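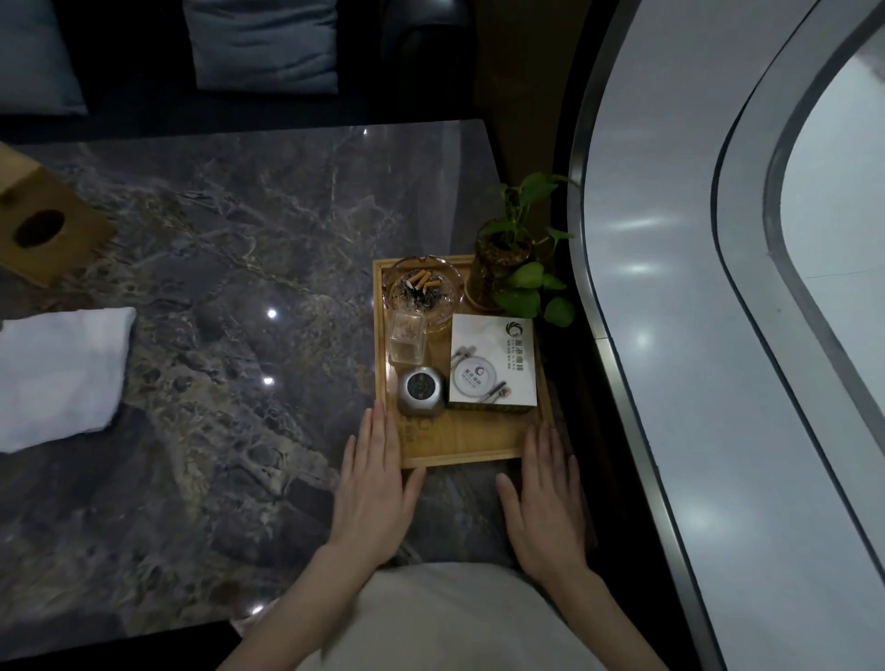

Hands either side of a tray on a marble tabletop.

Questions about the Bira reading circle

What do you read?
Old collections of sayings and the chains of names attached to them, in English translation. At present it is the Muvari collection, 649 reports in all. We take them slowly and argue a good deal.

Do I have to believe the reports are genuine?
No. Several of us doubt most of them. Others don't, and they come anyway.

Doesn't a long chain of names prove a saying is old?
It proves somebody wrote down a long chain of names. Chains can be borrowed, tidied up or made to measure. We ask whether each person could have met the next, and quite often the dates are too poor to tell.

What if the same saying turns up in several books?
Check whether the books copied one another first. In March we spent an evening on a report said to have 3 separate sources. Phúc Thân went through them and got it down to 2, and I have my doubts about the second.

Who decides which reports are "weak"?
Later scholars did, and they disagreed. A grading is an opinion with reasons behind it – ask for the reasons. Chiến Âu keeps a list of gradings that come with none, and you may borrow it.

Can you settle a religious question for me?
No, and I would be wary of any reading group that offered. Speak to a scholar you trust.

Is the translation reliable?
In places. The Iltimero edition smooths over repeated names and leaves out 96 reports without saying which. Yeison Nina has marked the gaps he could find in our shared copy.

Do I need Arabic?
It helps. Without it you are taking the translator's word, so please say so when you argue from a single phrase.

Does it cost anything?
Only the photocopying. Write to Sang Văn for the next set of pages.

Page last changed Jun 11, 2024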